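**Kitchen corner: leftovers after the December supper**
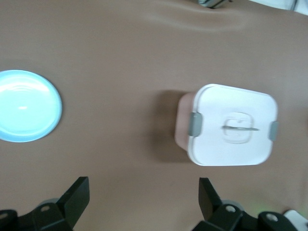 After our last supper in the Bastley hall there was again too much food, and again much of it went home on paper plates with a napkin on the top. I have been asked to write a few words about how we can do it better.

Please bring your own box with a lid. The kind with latches at the sides is very good for this. A square box is also easier to put in a bag than a round one, and two of them stand well one on the other. If you bring a plate, take one you can carry home again. We have 58 cups in the cupboard but never enough plates.

Before the food goes in, let it become cool. I know that everybody wants to go home, but hot cabbage under a closed lid makes water, and the next day it is not nice. Soup should travel alone.

Write your name on the bottom of the box, not on the lid. Lids get exchanged. After the December supper I still have four lids which belong to nothing in my kitchen, and Mrs. Czarnecka has one more.

The brown table cover can stay on the table when we pack. Wipe it with a soft cloth and please pull it straight afterward, it likes to make folds.

Boxes left in the hall are on the shelf near the door until the next supper.

Witold Dudek
6 Feb 2010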